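Accueil > Location de vaisselle > Vos questions > Tri, empilage et retour

Vos questions sur la vaisselle dépareillée

Chez Zovier, nous louons et revendons de la vaisselle de table dépareillée, et vous êtes nombreux à nous écrire avant une fête de famille ou juste après, quand tout est encore sur la table et qu'on ne sait plus par quel bout commencer. Nous avons rassemblé les questions qui reviennent le plus souvent. Prenez votre temps pour les lire, et si la vôtre n'y figure pas, écrivez-nous, nous répondons toujours avec plaisir !

Peut-on mélanger la porcelaine fleurie et les bols en métal sur une même table ?

Bien sûr, et c'est même ce que nous aimons le plus ! Une assiette à fleurs roses s'entend très bien avec un bol en inox tout simple, surtout si la nappe est claire. La collection Inga, par exemple, a été composée pour cela : des porcelaines blanches au bord décoré, que vous pouvez compléter avec ce que vous avez déjà dans vos placards, même si rien ne va ensemble au départ.

Combien de pièces contient une caisse ?

La petite caisse contient 34 pièces, la grande en contient 60. Les deux mélangent assiettes creuses, bols et coupelles. Si vous recevez beaucoup de monde, mieux vaut deux petites caisses qu'une grande, elles se portent plus facilement dans un escalier (nos dos vous le confirmeront).

Dans quel ordre faut-il débarrasser et empiler ?

Nous commençons par les assiettes en porcelaine, que nous laissons en pile bien à plat sur un coin de la table, les creux vers le haut, avec celle au joli décor sur le dessus si elle est du même format. Les bols viennent ensuite : on les emboîte du plus grand au plus petit, et on les met à part. Les restes partent avant, évidemment, sinon la pile glisse et tout est à refaire.

Les bords de couleur permettent de s'y retrouver assez vite. Dans la pile de la photo, un bord brun-rouge est à l'extérieur, un bord blanc vient au milieu, et le bol en métal se loge à l'intérieur, tandis que les assiettes de porcelaine attendent à gauche sur la nappe.

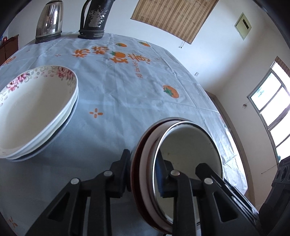 Le métal risque-t-il de rayer la porcelaine ?

Il peut laisser de petites traces grises, surtout si l'on fait tourner un bol dans un autre. Ces marques partent le plus souvent avec une pâte de bicarbonate et un chiffon doux, en frottant sans appuyer. Pour un long rangement, glissez une feuille d'essuie-tout ou un rond de feutrine entre les deux. Les intercalaires Dritham, que nous joignons à chaque caisse, se lavent à la main et se réutilisent d'une fois sur l'autre.

Mon bol en inox a l'intérieur un peu terne, est-ce grave ?

Pas du tout. L'inox se marque à l'usage, les cuillères y sont pour beaucoup, et cela ne change rien au service. Un peu de vinaigre blanc tiède, un rinçage, un torchon sec, et il retrouve un peu d'éclat.

Les décors à fleurs passent-ils au lave-vaisselle ?

Cela dépend de la pièce, et nous l'indiquons sur la fiche glissée dans la caisse. En cas de doute, lavez à la main, à l'eau tiède, sans éponge grattante. Nous avons perdu quelques jolis bords comme cela à nos débuts, et nous les regrettons encore.

Comment effacer les plis d'une nappe en plastique ?

Étalez-la la veille, tout simplement, avec quelques livres posés aux angles. Si les plis tiennent bon, passez un sèche-cheveux tiède à bonne distance, en lissant de la main au fur et à mesure. Le fer, jamais ! Et pour le rangement, roulez la nappe autour d'un tube en carton, vous aurez moins de travail la fois suivante.

Quand dois-je rapporter la caisse ?

Le dépôt Jandau reçoit les retours jusqu'à 17 h. En mai, avec les communions et les mariages, il y a souvent un peu d'attente en fin de journée, alors venez plutôt le matin si vous le pouvez. La vaisselle doit être rincée et débarrassée des restes ; le lavage complet, nous nous en chargeons.

À lire aussi
Porcelaine ébréchée : que peut-on encore en faire ?
Choisir une nappe pour une table de fête
La collection Inga, pièce par pièce
Préparer sa caisse pour le retour au dépôt Jandau
Nettoyer les intercalaires Dritham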